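Kollik Lake Permit & Catch Log – Set-up Guide
Section 3: First trip set-up (anglers and boat leaders)
Last revised 01/07/2021

Read before you leave home. No signal at Trosar landing, none on the water. Do steps 1 to 6 on wifi.

Before you start

You need: your state fishing license number, a phone with the Clurkix app installed, a boat name if you're taking a boat. Paper log as backup – get one from the box at the landing.

1. Open Clurkix. Tap New Season. Not New Trip, that comes later.

2. Type in your license number, no spaces, no dashes. The app takes it either way but the check-in list at the landing doesn't, and you'll be standing there a while.

3. Pick your water. Choices are Kollik Main, Kollik North Arm and Halás Creek. One only. If you plan to fish two in one day you need two trips, see step 9.

4. Download the map for that water. Wait for the green bar to finish. Closing the screen early leaves you with half a lake.

5. Set units. Inches and pounds. Some phones come up in centimeters and we get trout logged at 22 inches that were really 22 centimeters.

6. Turn on Offline Mode. Check that it's on. Check again in the parking lot.

NOTE: Offline Mode goes off by itself after an app update. Turn off auto updates in November if you fish the late run, thats when the big update usualy comes through.

At the landing

7. Tap New Trip. Put in start time and number of rods. Limit is 2 rods per angler on Kollik Main, one on the North Arm, one on the creek.

8. Boat people: enter the boat name the same way every trip. "Blue Heron" and "blue heron 1" show up as two boats.

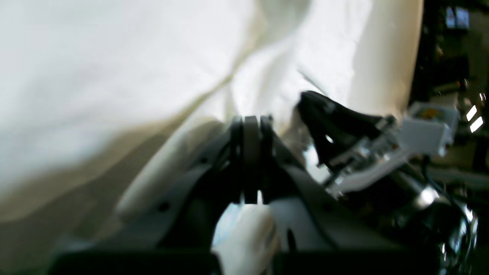
Korkor Amissah: Step 8 caught me out last season. I'd put the boat in under my own name on one trip and the boat name on the next, and the log split my fish between them. Fixed it by opening Past Trips, holding down on the wrong one and picking Merge. Might be worth adding to the guide. Also the rod limit on the North Arm sign still said two when I was up there.

Merge works, yes. Only before you upload though. After upload you have to write in. Sign on the North Arm is old, go by the number in this guide – one rod.

9. Changing water mid-day: End Trip first, then New Trip with the new water. Don't just edit the name. The fish already logged will move with it and then Halás Creek has lake trout in it on paper.

Logging fish

10. Tap the plus sign. Pick species. If you can't tell, pick Unknown Trout and add a picture. A guess is worse than Unknown.

11. Length from tip of nose to fork of tail. Lay the fish on the wet board, mouth closed. Wet your hands first.

12. Kept or Released. Has to be filled in or the entry won't save, and it doesn't tell you very clearly that it hasn't saved. Look for the little check mark.

13. Tagged fish: orange tag near the back fin. Read the number and enter it under Tag. Leave the tag in if you're letting the fish go. Tag numbers run up to 400 so anything higher was misread, try again.

CAUTION: Don't hold a fish out of the water to type. Log it after. Length and tag number are easy enough to remember for a minute, or have the other person write them on the paper log.
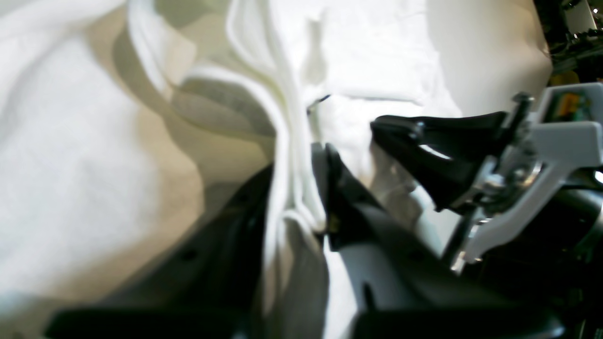 14. No fish? Still log the trip. Zero is a real number and we need it. Last season we had 237 trips uploaded and hardly any blanks, and nobody fishes that well on Kollik.

15. End Trip when you're back at the landing, not when you stop fishing. The end time is what tells the landing you're off the water.

Back home

16. Get on wifi, turn Offline Mode off, tap Upload. Keep the app open till it says Done. Long trips with lots of pictures can be slow.

17. If it fails, wait and try again. After 3 tries stop, don't delete anything, and mail in the paper log. Address is on the back.

NOTE: Deleting the app deletes every trip you haven't uploaded. Can't be gotten back.

CAUTION: The map in the app shows depth from the old survey. Water's lower now at the Halás Creek mouth and there are stumps. Go slow, motor up, use the paddle for the last bit.

Changing phones – see Section 4. Lost license number – call the state, we don't keep it.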